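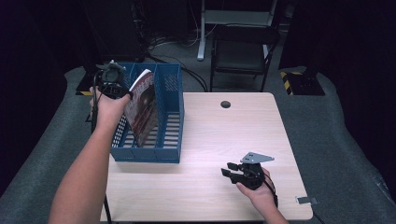
Nadomcombe paper tape, 12 rolls, one very happy mender

I fix old magazines. Mostly film and gardening titles from the seventies and eighties, the kind that turn up in boxes at estate sales with the covers hanging on by one staple. For years I used whatever clear tape was in the drawer, and for years I watched it turn yellow and peel. So when a friend in my swap group kept going on about the Nadomcombe mending tape I bought a pack of 12 in April, and I'm now on roll five. I love this stuff!

It's a thin, almost see-through paper tape with a sticky back that goes on matte. You lay it along a tear, rub it down with a bone folder (or the back of a spoon, which is what I used the first week) and it more or less melts into the page. On uncoated paper I have to tilt the page toward the lamp to find my repairs. On glossy covers it shows a bit more, because the tape is dull and the cover isn't, so I put it on the inside whenever I can.

Spines are where it really shines. I had a run of a gardening monthly with splits at the top and bottom of nearly every issue, and a short strip folded over the inside of each one has held through plenty of reading. The tape bends with the paper! My old tape made a stiff ridge, and the page would tear again right next to it.

Things to know before you buy. It does not like being repositioned. You get a second or two, and after that you are lifting ink, so practice on a junk mail catalog first. It's also slow to tear by hand, with a fuzzy edge, and the little cutter in the box is useless. I use small scissors.

I also tried the Dasov version, which comes on a wider roll. The stick is just as good but it's thicker, and you can feel it when you turn the page. Fine for a cover that's nearly off, too much for anything inside. Mosex makes one too, but I've only seen it in white, and I want clear.

The listing says archival safe. I can't test that at my kitchen table, and for anything worth real money I'd still take it to a paper conservator. My magazines are worth a couple of bucks each and I just want to be able to read them.

One more tip: leave each repair under a heavy book overnight before you stand the issue up on a shelf. I skipped this with a fat holiday double issue and the corner curled.

Five stars from me, minus half a star for that cutter. I've already got a second pack in the cart.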